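How to Clean and Restore a Vintage Enamel Brooch

By Iñaki Figueroa

So you came home from the flea market with a gorgeous old enamel brooch, and now you've looked at it in daylight and it's kind of grubby. Great! Grubby is fun. Most of what dulls an enamel piece is hairspray, face powder and years of drawer dust, and that comes off with very little effort.

I've been doing this at my kitchen counter for years and I still get a thrill when the first bit of color comes up. The piece I'm using for this page is a leaf brooch marked Lonora on the back, green enamel over copper, with a simple C-clasp. I paid 4 dollars for it and I would have paid a lot more.

What you need

A soft baby toothbrush
Cotton swabs and wooden toothpicks
Two small bowls
Distilled water, room temperature
Plain dish soap with no lemon or bleach in it
A lint-free cloth
A 10x loupe, or a phone with a decent zoom
Microcrystalline wax (optional, but I love it)

Look before you touch

Put a folded towel down under a good lamp and go over the whole brooch with the loupe. Front first, then the back, then the edges. You want to find chips, hairline cracks and any spot where the enamel is lifting off the metal. Tap very gently with a toothpick. If something moves, stop there and take it to a restorer.

Also check what you've got. True enamel is glass, and it feels cool and hard against your teeth (yes, I do the tooth test, and yes, wipe it first). Cold enamel is a resin or paint. It feels warmer and a little soft, and it scratches if you look at it wrong. If your brooch is cold enamel, or has glued-in stones or foil backs, skip the bowl completely and work with a barely damp swab.

Cleaning the front

Put one drop of soap in a bowl of distilled water and swish it around. Dip a swab, press it out on the towel, and roll it over the enamel. Roll, don't scrub! Rolling lifts the dirt into the cotton, and scrubbing drags it across the surface. Change swabs the moment one turns gray. I went through an embarrassing pile on the leaf and loved every one of them. 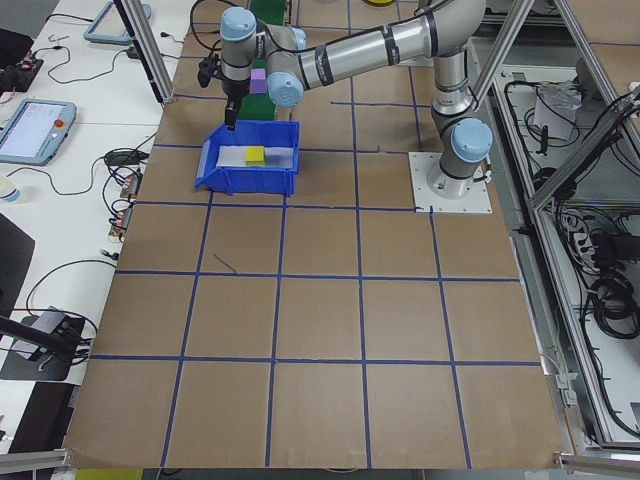 For the grooves between the enamel and the metal rim, switch to a toothpick with a wisp of cotton twisted around the tip. Go slowly. Old face powder packs in there like cement, and it may take 2 passes with a rest in between to let it soften. Then go over everything again with a swab dipped in the plain water bowl so no soap stays behind.

Pat it with the cloth and lay it face down on a dry part of the towel. I leave mine overnight. Please don't use a hair dryer, as glass and copper expand at different rates and a blast of heat can pop a chip right off.

The back and the clasp

Now the toothbrush gets its turn. Use it dry on the back of the brooch, brushing away from the maker's mark so you don't wear it down. If there's green crust around the hinge, that's corrosion, and a toothpick will usually flake it off. Work the pin open and shut a few times. If it's stiff, a pinhead of wax on the hinge helps a lot.

Leave the dark patina on the metal alone, at least for a week. Live with it. You can always polish later, and you can't put it back. My first ever restoration was a Llorente bow pin that I buffed until it shone like a faucet, and I still wince when I see it.

Waxing

Pick up a tiny bit of wax on the cloth, much less than you think, and rub it over the metal in small circles. Keep it off any cracked enamel, where it will settle and turn white. Wait a few minutes, then buff with a clean corner. The metal gets this soft, deep glow that I can't get enough of.

Storing it

Wrap the brooch in acid-free tissue and give it its own little box or pouch. Pieces that share a drawer knock against each other, and glass always loses. Keep perfume and hairspray well away, and pin your brooch on last when you get dressed.

Next up on my towel is a Flestari beetle with one missing leg and the most amazing blue wings. I'll post the steps for replacing a pin stem when I get to it.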